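Progress report: equipment planning, Dulport site
Sep 25, 2025
Prepared for the Usuga capital fund

Status in short: the planning money is partly spent, the purchase money is untouched, and I am not yet ready to recommend that we touch it. The June plan had us ordering two robot arms by now. I would like that decision moved back, for the reasons below.

What was done this period

We finished the task list for the Gincombe line and got it down to jobs that somebody could plausibly automate. We recorded 328 demonstrations with the hand-held grippers, all at the bench, all done by people. We also took quotes from Westenari for the arms, the mounts and a service plan. The quotes are in the shared folder and should be read with the exclusions page open beside them.

On the quotes

The headline price for the arms is close to what we told you in June. Everything around them has gone up. Mounts, safety scanning, spare fingertips and on-site setup are each a separate line now, and the service plan only starts after a setup visit that we also pay for. Training is listed as "included" with no hours against it. I asked for the hours in writing and have not had them.

Westenari also offered us a discount if we commit to three arms instead of two. I see no case for a third. We don't have enough work sorted out for the first, and a discount on something we don't need is still money out of the fund.

On the demonstrations

The vendor's position is that recorded demonstrations carry over to their arms with little extra work. That may be so. We have seen it in a slide deck and nowhere else. Our own recordings vary a good deal from one operator to the next, and small household items with cables and odd shapes are harder to do neatly with grippers than with fingers. Until we have seen an arm do some of these jobs on our own bench, I would treat the savings figure in the June plan as a guess – mine included, as I helped write it.

What I can say in favor of the hand-held grippers is that they are cheap next to an arm and can be used before any purchase is made. If the project stopped tomorrow we would still have the recordings and a much better idea of which jobs to drop.

Bench work with the hand-held grippers

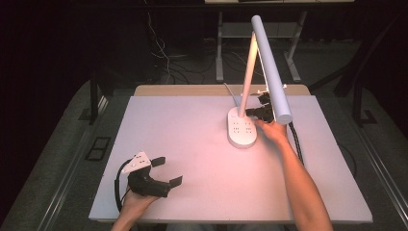
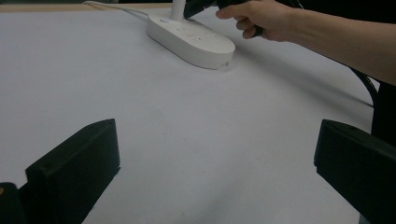

Budget position

Planning money is about two-thirds used, mostly on operator time and the bench itself. Cables and mounting parts ran over. I had put them down as sundries, and they should have had their own line from the start. The new budget sheet gives them one. Nothing has been charged to the purchase line.

What we are asking for

First, agreement to hold the arm order until Westenari has run a trial at Dulport on jobs we pick. They prefer to pick the jobs themselves and run it at their showroom, and I don't think that would tell us much. Second, permission to move a small part of the purchase money into rental, so that one arm can be on the bench for the trial. Rental costs more per month than I would like, but it can be handed back.

If the trial goes well I will put the order forward without further delay. If they won't agree to a trial, I would take that as useful information and get quotes elsewhere.

Open items: written training hours, lead time on fingertips, floor loading for the mounts, and who pays return freight on a rented arm. Power at the Gincombe line is being checked separately.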